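Most people write to their lender for the first time when they have already missed a payment, late at night, in the tone of someone confessing to a burglary. It can be done earlier and in daylight. What follows is how to ask for a small business loan to be rescheduled: what to gather, what to put in the letter, and what to read before you sign whatever comes back. It assumes an ordinary term loan from a bank or a smaller lender, and a business that still has customers.

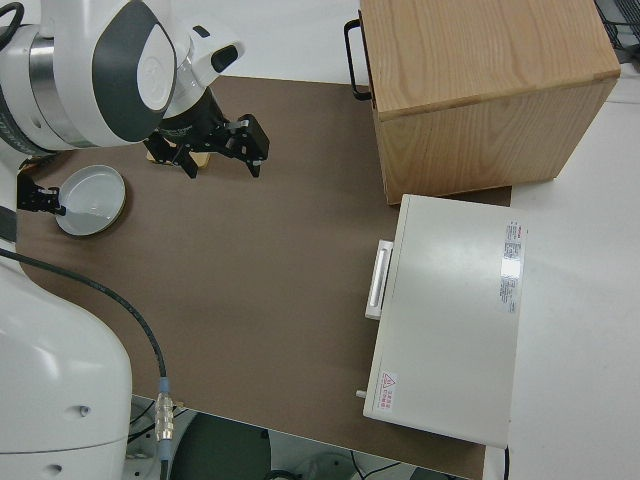 **Glenys Llewellyn**
*Small business lending editor*

I spent a good part of my working life on the receiving end of these letters, at Gresberg, where they arrived in a tray marked "Requests". The tray next to it was marked "Serious". You want to be in the first tray. The second one had a lawyer.

## Before you start

You will need:

- the loan agreement, all of it, including the pages in grey type
- the latest statement of what you owe
- your bank statements for the last few months
- a list of every other debt, including the tax you are trying not to think about
- a cash forecast, which we'll make in step 2

If you can't find the agreement, ask the lender for a copy. They won't take it as a sign of anything. Half their customers keep it in the drawer with the dead batteries.

Have a look, too, at whose name is on it. A company loan may come with a personal guarantee, signed on a separate sheet on the same afternoon, when everyone was in a good mood. If there is one, get advice from a solicitor or a free debt adviser before you agree to any change at all. Changes to a loan can have odd effects on a guarantee, and the lender will almost certainly ask you to sign the guarantee again while you're at it.

## Step 1: Find out what you agreed to

Read the agreement with a pencil. You are looking for four clauses, which go by various names:

1. **Repayment.** The amount, how often, and whether you can pay early or skip.
2. **Events of default.** The list of things that let the lender ask for everything back at once. Missing a payment is on it. So, often, is telling anyone that you can't pay your debts, and that matters for how you word your letter.
3. **Information.** What you promised to send them, and when. Most borrowers are in breach of this one and have been since the first spring.
4. **Variation.** How the agreement can be changed. It will nearly always say "in writing", and it means it.

Daiane Arruda runs Bastos, a bakery with a loan on its ovens: 104 weekly payments of £444. I'll use her loan all the way through, with her permission and in return for an unreasonable amount of cheese bread. Her trouble was February. A wholesale customer, Gendier, had moved to paying its bills two months after delivery, and the lender wanted its money every Friday. The bakery was making a profit. It just wasn't making it on Fridays.

Her agreement, when she dug it out, had a clause allowing a "payment variation at the lender's discretion". She had never read it. I doubt the lender had either.

## Step 2: Build a forecast you would believe yourself

A forecast for this purpose is a table. Weeks go across the top. Down the side go the money you start with, the money coming in, the money going out and what's left. Any spreadsheet will do it, and so will squared paper.

Put customer payments in the week you expect to be paid, which may be some way from the week printed on the invoice. If Gendier always takes two months, write two months. Put in the rent, wages, VAT, insurance and the loan at its present amount. Don't leave out your own pay. Lenders have seen plenty of forecasts in which the owner lives on air until Christmas, and they don't believe those either.

Now look for the weeks where the bottom line goes below nothing. That's the size of your problem, and it is usually smaller and uglier than you'd imagined.

Then do it again with sales a bit worse. Keep both versions. The first thing any credit officer does with a forecast is knock something off the top line, and it's pleasant to have got there before them. Valdir Coutinho taught me that when I was new at Gresberg. He used to knock off a tenth before he'd taken his coat off.
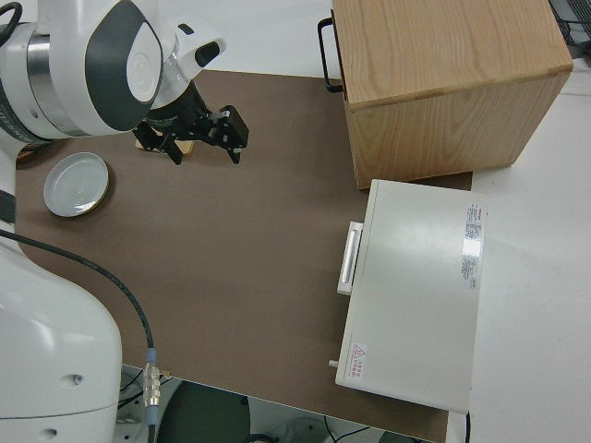 Save a copy with the assumptions written underneath in plain sentences: who pays late, which costs are going up, what you've left out. A couple of lines will do for each. The person reading it may be covering for somebody on holiday and won't know your trade from taxidermy.

## Step 3: Decide what you are asking for

"Some help" isn't a request. You have a few ordinary choices, and they cost different things:

| What you ask for | What it does | What it costs |
|---|---|---|
| Interest only for a while | Cuts the payment for a set time | More interest overall, and bigger payments or a longer loan afterwards |
| Longer term | Cuts each payment until the end | More interest, for longer |
| Payment holiday | Stops payments for a set time | Interest usually carries on without you |
| Different payment date | Moves payments to when you have money | Often nothing, or a fee |

Look hard at that last row. A surprising number of people ask for a holiday when they need a different day of the month.

Daiane asked for interest only for 3 months, and then for the weekly payments to become monthly ones. She could show from the forecast that the gap closed once Gendier's slow money had worked its way round. She asked for slightly longer than the forecast strictly needed, on my advice. Going back for a second helping is much harder than getting the first.

Work out the extra cost before you ask, or ask the lender to put it in writing as part of their answer. If the person on the phone says "it's only a little more", thank them and ask for the figure.

## Step 4: Write the letter

One page. Send it by email to the address in the notices clause, and copy in your usual contact if you have one. Some lenders still want paper as well, in which case they can have it.

It should say these things in this order:

1. The loan number and the name of the business.
2. What you want, with start and finish dates.
3. Why, in two or three sentences.
4. What you are doing about it yourself.
5. What you've attached.
6. When you'd like an answer.

Something along these lines:

> We would like to move to interest-only payments on the above loan for three months, and to monthly repayments after that. One of our larger customers has lengthened its payment terms, and this has put a temporary gap between our income and our weekly repayments. We have agreed shorter terms with our new wholesale customers and have put off replacing the van. A cash forecast is attached, with a second version showing lower sales. All payments are up to date. We would be grateful for your reply before the next payment date, and are happy to talk it through.

Leave out the history of the business, the state of the high street and anything about loyalty. I have read a letter that opened with the founder's grandfather's war record. It was very moving and we had to write back asking what he wanted.

Be careful with "cannot pay" and "insolvent" if they aren't true. They may set off the default clause you underlined in step 1. If they *are* true, stop here and see an insolvency adviser this week. Directors have duties at that point which a nice letter won't deal with.

## Step 5: Keep paying while you wait

Sending the letter changes nothing. The old payments are still due until you have a signed change, however friendly the voice on the phone was. If you really can't make the next one in full, tell them before the day, say what you can pay, and pay that.

Kurniawati Nugroho, who chased late accounts at Torkulent for years, kept a note of every call and reckoned that roughly 2 borrowers in every room of them did the same. Be one of those two. Date, name, what was said, what happens next. Then send a short email repeating it back to them, which feels pompous and is extremely useful later on.
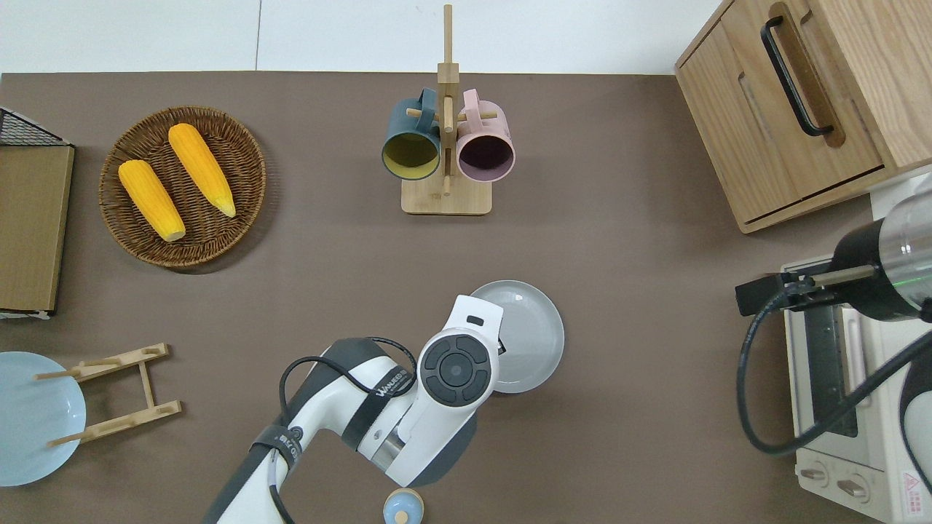 ## Step 6: Read the reply as if it came from a stranger

You'll get a yes, a no, or a yes with things attached. The last is the commonest. Check for:

- an arrangement fee, and whether it's added to the loan
- a higher rate, and whether it drops back afterwards
- new security, or a fresh personal guarantee
- new reporting, such as monthly accounts you have no means of producing
- how the change will be recorded with the credit reference agencies
- a sentence saying you accept that the lender has done nothing wrong, ever

All of these can be haggled over. Fees especially. Daiane got hers halved by asking whether it could be halved.

If it's a no, ask for the reason in writing and whether a smaller change would be looked at. If you still think you've been treated badly, use the lender's complaints procedure, then check whether your business is small enough to go to an ombudsman.

## Step 7: Put it in the diary

Write down the day the old payments come back, and another date a month before it. On the earlier one, get the forecast out and compare it with what happened. Send the lender a short note either way. Jailson Rangel, who took over my desk, tells me he gets very few of these and reads every one.

Cancel or change the standing order as well, if you pay by one. It won't have heard the news.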